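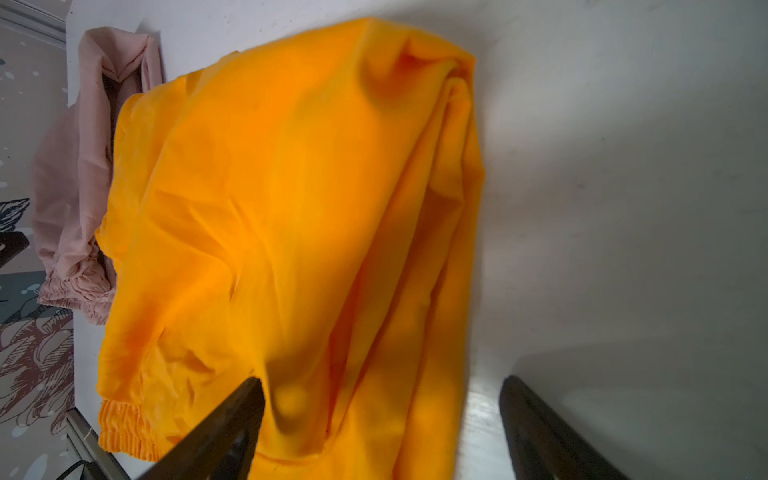 Arkberg will begin separate collection of household textiles on May 15, 2024, adding clothing and linens to the materials the city already keeps out of mixed waste. The service covers garments in any condition, household linens, and curtains without hooks or rings. Lightweight synthetic items, such as an orange-yellow garment in smooth windbreaker-type fabric, are accepted on the same terms as cotton and wool. Such items can be handed in creased or folded, and residents do not need to iron or sort them by color.

The first phase uses 121 collection points, most of them next to existing glass and paper containers. Each container has a sloped intake drawer and a sealed inner bin. Containers in the central districts will be emptied twice a week and those in outlying districts once a week. The schedule will be reviewed in November, when fill-level readings from the first months are available.

Textiles must be clean, dry and packed in closed bags. A bag may hold up to 135 liters, the largest size that passes through the intake drawer. Wet material is the main cause of rejected loads: a single damp bag can spread mold to others within a few days, and affected loads cannot be sent to reuse or fiber recovery. Items contaminated with oil, paint or solvents remain in the hazardous waste stream and should be taken to a staffed recycling yard.

Collected bags will be transported to a sorting hall in Neltavholm operated by Jayawardena, the contractor selected for the service. Sorting is done in two stages. Wearable garments are removed by hand in the first stage and graded by type and condition. The remaining material passes to the second stage, where it is separated by fiber content using near-infrared readers mounted above a conveyor.

Fiber content determines most of what happens next. Cotton and wool with a purity above the set threshold can be shredded and respun, or used as filling. Polyester and nylon shells are harder to process when they carry coatings, mesh linings or elastic cuffs, and zippers and snaps have to be cut away before shredding. Blended fabrics with three or more fibers currently have no recovery route at the hall and will be sent for energy use. The contractor must report the share of each fraction every quarter.

The hall has a stated capacity of 1,000 metric tons a year on a single shift. The city's planning estimate for the first full year is 767 metric tons, leaving a margin for seasonal peaks in spring and fall. If the margin proves too small, a second shift can be added under the existing contract without a new tender.

Weights and reject rates will be recorded in Datum, the city's waste reporting system, and published by district. Figures for individual containers will not be published – they are used only for route planning. The first district tables are due at the end of the year.

There is no separate charge to households. The cost is covered by the basic waste fee, which stays at its current level through the end of the contract's first term. Businesses, including laundries, hotels and tailoring shops, are not covered and must arrange their own collection.

Shoes and bags are excluded from the first phase. Footwear requires pairing and a different disassembly line, and the hall is not yet equipped for it. Pillows, duvets and mattresses are also excluded because of their volume. They can still be left at the recycling yards during normal opening hours.

A map of the collection points is available at the service desk and at all district libraries.

Related items
Glass container replacement continues in northern districts
Recycling yard opening hours for summer
How the basic waste fee is calculated
Neltavholm access road closed to heavy vehicles overnight

Contact the newsroom | © 2024 Arkberg Municipal News | Back to top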